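A Saturday in Collitz: the Vollholm Open Day

We had been meaning to go to the Vollholm open day for years, and on Saturday, May 25, 2019, we finally got ourselves organized, packed sandwiches and took the early train to Collitz. It's a pretty ride, all orchards and little stations, and the walk up from the platform takes you past the old mill gate with 1669 carved over it, so we were in a fine mood before we had even picked up our wristbands (number 597, for the record, and it wasn't yet ten o'clock!).

The building is bigger than it looks from the road. You start in the hall with the coffee urns and the Lazarević display of old hand tools, which I could have stayed at all morning, and then you drift along from one workroom to the next at your own pace. What I enjoyed most were the tables. They're light wood, like something out of a school art room, and on one of them was a shallow gray metal tray with sloping sides and a few bright little things in it, a green plastic block with two round bumps that took me straight back to my kids' toy box, and a round yellow piece sitting in a black holder.

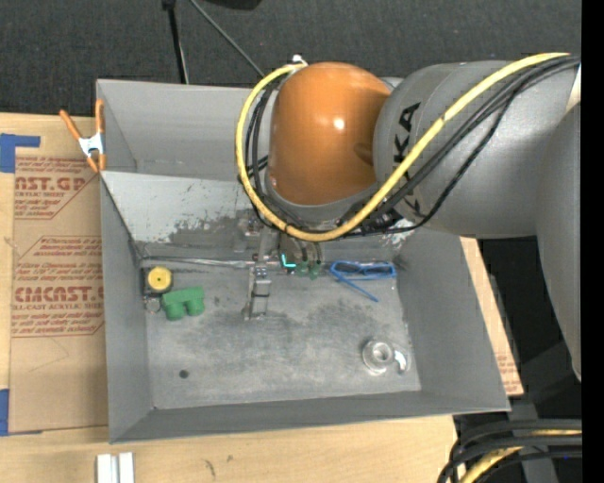 By then we were ready for lunch, and so was everyone else. The line for soup went out of the door and along the wall, but it moved quickly, and we got talking with a couple who had driven over from Kudulholm and knew which rooms to see next. We ate our sandwiches outside anyway, with the soup on the side.

If you go, wear comfortable shoes and bring small change for the cake stand. There's another open day in November, mostly indoors, and we have already put it on the kitchen calendar.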